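The Great T-Shirt Reckoning

Posted Jul 3, 2019, in Home & Clutter

I have been meaning to deal with the T-shirts since May. They lived in two drawers, then three, then two drawers and a suitcase, and when the suitcase was needed for an actual trip the whole population had to come out and be looked at. So I did it on the spare bed, over one long afternoon, with a fan going and a pot of coffee I kept forgetting in the kitchen.

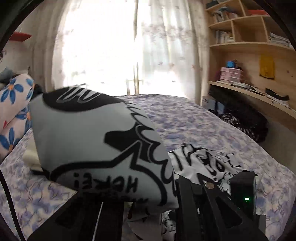

The spare bed is the right place for this kind of work. It is the only flat surface in the house that has no opinions. The dining table has mail on it, the couch has the dog, and the floor makes my knees file complaints. The bed also comes with a deadline, because my sister-in-law was due to sleep in it the following night and would have noticed.

The gray one with the big black drawings gave me trouble from the start. It has zigzags, it has loops, it has something that could be a cartoon character or could be a spill with ambitions, and it has the word "HERE!" in hand-lettered capitals. Here what? There is more lettering under that, but it was lost in the folds and I have decided to enjoy the mystery. Kept.

The white one with the cartoon lettering and the doodles looks as if it came out of the same notebook. I would like to say I bought them as a set. I have no memory of buying either. I can only assume there was a period when I wanted to be read from across a parking lot. Also kept, which you will notice is not a promising start to a clear-out.

A word for the sheet, pale lilac with purple and blue flowers all over it. It came from Storken, in the back corner where they put the patterns that didn't sell, and it has outlasted every tasteful sheet I own. Sorting loud black-and-white shirts on top of it is a bit like reading the comics in a flower shop.

My system, for those who like a system: keep, give, rags. I got it out of the Plandlow home calendar, which also suggests a fourth pile called "decide later." I skipped that one. I have a whole garage called decide later.

The rules went like this. If I wouldn't wear it to the mailbox, it goes. If it has been painted in, it is a rag and should be told so. If it came free with a fun run I didn't finish, it goes, and quietly. Sentiment is allowed for 12 shirts, total, and I used up most of that allowance before I got to the bottom of the first drawer.

Folding came next. I tried the upright method, where each shirt stands in the drawer like a file, and it works very well until you take one out – then the rest lie down together like cows before rain. I have gone back to stacks. The two doodle shirts are on top because they are the only ones I can tell apart in the dark.

The give pile went to the Msimang thrift store on the corner, which takes clothing at the side door until four. I got there at ten to, carrying two bags and trying to look like a person who does this regularly. I then browsed. I came home with a lamp.

The drawers now close, both of them, using one hand. The suitcase has gone back to being a suitcase and is off to Sokholm with me for the long weekend. I have packed three shirts for it, and one of them says "HERE!"

Next gallery: the kitchen drawer with the string in it.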